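Memine Wall Table, Model 205
Section 4: Clearing and Wiping the Tabletop

Clean the tabletop once a week, or right away after a spill. Allow 17 minutes for the full procedure, including drying time.

You will need:
Two soft cloths
Warm water
Mild dish soap

1. Take everything off the table before you start. Check the back edge, where tubes and bottles are easy to miss.

2. Sort the items as you remove them. Bathroom items go together. Food and drinks go back to the kitchen. Pens, toys and other small things can go in the Stoica side tray (part 1292, sold separately).

3. Wipe up crumbs and dust with a dry cloth, working from the wall toward you.

4. Dampen the second cloth with warm water and a drop of soap. Wring it out well and wipe the surface.

5. Run a corner of the cloth along the joint where the table meets the wall. Do not pour or spray water into the joint.

CAUTION: Do not use bleach, scouring powder or steel wool. These dull the white finish, and the damage is not covered by the warranty.

6. Dry the surface completely before putting anything back.

7. Close the caps on tubes and bottles. Store bottles upright.
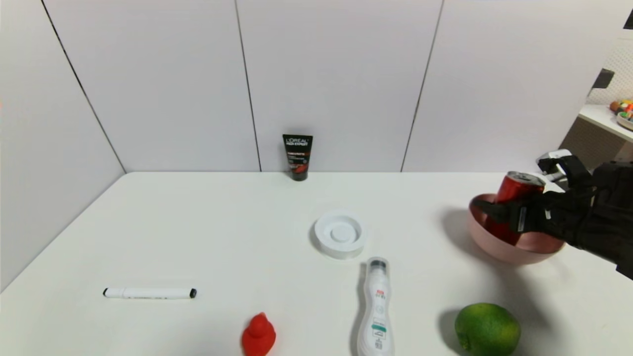

8. Keep opened cans and cut fruit in a bowl or on a plate. Citrus juice left on the surface overnight may leave a mark.

Note: Ink from marker pens should be wiped off within an hour. For older marks, use Hutudwood surface cleaner (part 2159) and follow the directions on the bottle.

Go to Section 5 for tightening the wall brackets.

Revised 2018-08-13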